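We use a couple of cookies to remember your settings and count visits. Carry on reading if that's fine with you, or change your preferences at any time.

How to Put Together Your First Home-Recorded DJ Mix

So you've been buying tracks for a year or two, you've played a friend's birthday and maybe one slow Wednesday at a bar, and now people are asking where they can hear you. Lovely! You need a mix. I've recorded far more of these than I've ever put online, and I still get a little nervous when I press the red button, so please don't feel silly if you do too. Get yourself something to drink and let's go through it.

Pick a length before you pick the music

An hour is the usual answer, but I'd steer a first-timer toward something shorter. Twelve tracks is plenty. My first mix ran close to two hours because I couldn't bear to leave anything out, and my good friend Yaroslav Kobzar told me (very kindly) that he'd fallen asleep on the bus and missed his stop.

Make a long list of everything you'd love to play, leave it overnight, and then cut it. If two tracks do the same job, keep the one you'd be sad to lose.

Sort by mood first, then by tempo

Software will happily sort your list by tempo and key, and you should let it, but do the mood sorting by ear before you look at the numbers. I make one folder for openers, one for the warm middle part and one for the big stuff. Tempo changes of 3 beats per minute between neighbors are easy to hide. Bigger jumps can be wonderful too, only they need a breakdown or a beatless intro to land on.

For my May mix I opened with a slow, foggy thing by Nonano, drifted into two Hududby tracks and didn't bring in a proper four-on-the-floor kick until the fourth tune. It felt far too patient while I was playing it, and it's the part people write to me about!

Practice the joins, and leave the middles alone

You already know what the middle of each song sounds like. What you want to practice is the last minute of one and the first minute of the next. With 12 tracks you have 11 joins, and you can run through all of them in an evening.

Write down where each one starts. I scribble things like "bring in on second clap, bass swap after vocal" on a sheet of paper and prop it against the monitor. Swap the bass gently: turn the low end down on the outgoing track as you bring it up on the new one, because two bass lines fighting each other will turn to mud on any speaker.

Set your levels with room to spare

Play the loudest passage of your loudest track and set the recording level there, with the meter peaking a good way below the red. Quiet recordings can be turned up later. Clipped ones can't be rescued, and I lost a really nice take with Solomiia Yurchenko that way, which we both still bring up.

Record a minute, stop, and listen back on headphones. Check both channels, check for hum, and put your phone in another room. 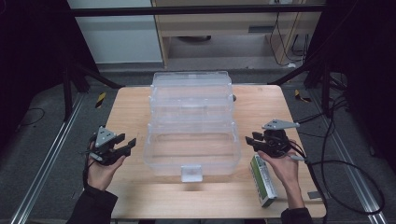
Record it in one go (or nearly)

Try for a full take. Small wobbles are fine, they're what makes it sound like a person. If a join falls apart completely, keep going to the end anyway, then re-record from the track before the trouble and edit the two takes together during a steady stretch of drums.

Listen somewhere else, then share it

Leave the finished file alone for a day and then play it in the car or while you're cooking. Anything that makes you wince twice is worth fixing. Add a track list with the artist names spelled properly, give it a title, and send it to three people you trust before you post it anywhere.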